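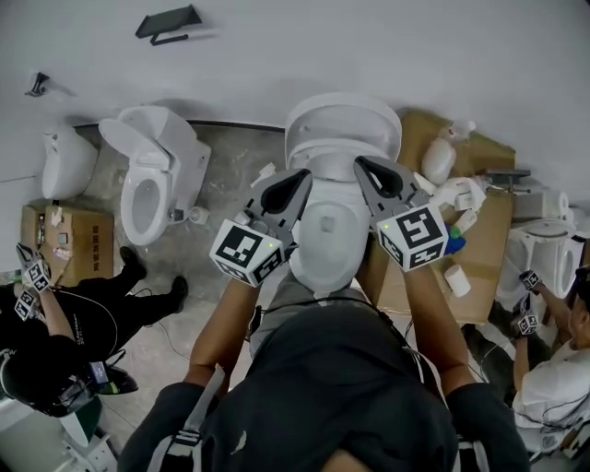
Seat left up or down for cleaning practice? (training room, four toilets)

Proria_Dan
We have four white toilets set against the walls of a training room with a gray concrete floor, one of them a rounded one-piece. Supplies sit on a flattened cardboard sheet next to the middle one: spray bottle, another white bottle, paper. I want one written order of work for all four. My draft is lid and seat up first, bowl, rim, then seat, then lid, outside last.

gasket50
Wrong way round. Outside and lid first, bowl last. You work from the least soiled surface to the most soiled and change cloths once.

Hazem Hamdy
Depends on dwell time. If the bowl product needs ten minutes, apply it first and do the outside while it stands. Ferraro's old site manual had it that way and it saved us a trip per stall.

gasket50
Fine, apply first. But scrub last.

Proria_Dan
Agreed on dwell. What about the label inside the bowl near the rear, small dark square one? Leave or peel?

m_caltondale
Peel it before anyone takes a brush to it. Half-scrubbed adhesive holds dirt. Plastic scraper, no blade on the glaze.

Hazem Hamdy
I'd leave it until you have read it - some carry the model number, and you will want that for seat hinges.

gasket50
Photograph it, then peel. Also get the bottles off cardboard. It goes soft once anything drips. A 50 cent tray does the job.

Proria_Dan
Tray is on the list for the Cendberg order. Revised sequence: product in bowl, outside, lid, seat, rim, bowl.

m_caltondale
Still think the rim goes before the seat, but that will work.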